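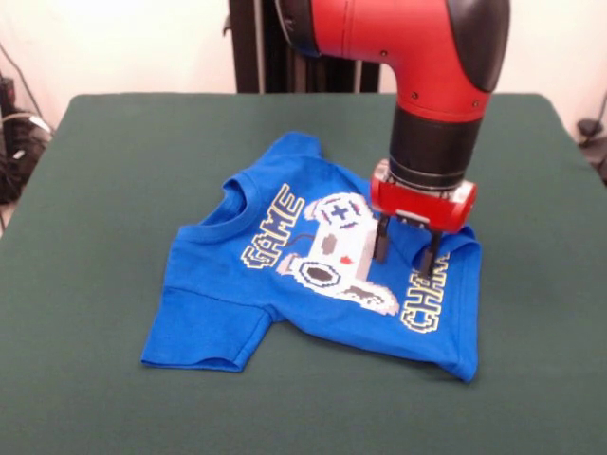

2021-01-22

Notebook, writing workshop, second go at the radio piece. I'm putting this in the shared folder so Noémie and Lorraine can scribble on it, and so I remember what I was thinking when I open it again in May and hate everything.

Where it stands: "The Ferry to Flarkberg" is at 2,400 words and still too long to read aloud in the slot. I timed it twice last night, once at the kitchen table and once walking up and down the hall (the neighbors must love me), and the hall version was faster, so I think I rush when I'm moving. Sitting down from now on. The opening page takes forever! All that business with the harbor and the gulls and the ticket window, and the sister doesn't open her mouth until we're well in.

Lorraine's note from Tuesday's call was "start at the suitcase." I argued with her for ages and then went away and tried it and, well, it's better. Annoying. The new first line is:

"My sister packed for Flarkberg the way other people pack for prison."

Not sure about prison. Viorica laughed at it, but Viorica laughs at most things I read her, bless her. Ludivine thinks it promises a funnier story than the one that follows, and I can see that, because by the time they're on the boat it has gone pretty dark. Could I lighten the boat? There's a bit with the man selling coffee that I cut in December and could bring back. Look in the old draft, the one called ferry_old_old.

Dialogue tags. I read the whole thing into my phone and played it back while doing the dishes, and the "she said"s that vanish on the page stick out a mile when you hear them. But take them all away and you can't tell the sisters apart, since it's one reader doing everybody. What seems to work is giving them different habits. Older one never finishes a sentence. Younger one asks questions she already knows the answer to. I've done pages 3 and 4 that way and dropped 24 tags. Pages 5 to 8 still to do.

Names: Marit and Margit have to go. On the page you just about cope, out loud it's hopeless. Marit stays and the other one is now Hedda. (Search and replace turned "Margit's" into "Heddas" in a couple of places, fix!)

Also the letter. In the print version the letter from Aunt Lolari is in italics and you know where you are. On the radio there are no italics. Tiziana did a radio piece a few years back and told me she just had the character say "Listen to this" and then read it, and that was that. I'd been planning a whole paragraph about unfolding the paper. I'll try Tiziana's way first. The aunt's letter is 81 words at the moment, and I'd like to keep every one of them, it's the only part I've never wanted to change.

Things I tried today that didn't work:

Present tense. Did the first two pages. Sounded like a sports commentary.

Moving the phone call to the end. Then there's no reason for Hedda to be cross on the boat, and she needs to be cross.

Taking out the mother altogether. Lorraine wants this. I don't. Will sleep on it.

Cut so far today: 94 words, nearly all gulls. I kept one gull.

Read the ending to the group over video this afternoon. Ludivine was on mute for her whole comment, so she typed it up afterward, and I'm pasting it here before I lose it: "I don't believe she'd get off the boat without the suitcase. I believe she'd leave it, but she'd look back first." I think she's right about the look. I had Marit march straight off down the gangway, and it reads like I was in a hurry to be done, and I was. One sentence would do it. Maybe only half a sentence.

Noémie asked what the title is for, given that the ferry never gets to Flarkberg. Fair. Other options: "Hand Luggage" (bit cute), "Guillot's Boat" (then I need more Guillot, and he only has two lines), "The Crossing" (there must be a thousand of those). Leaving it for now.

For Monday: tags on pages 5 to 8, the look back, find the coffee man, read it through sitting down with the timer on. Noémie has offered to read it cold so I can hear where somebody else stumbles. Send her the clean copy Sunday night, with the Heddas fixed.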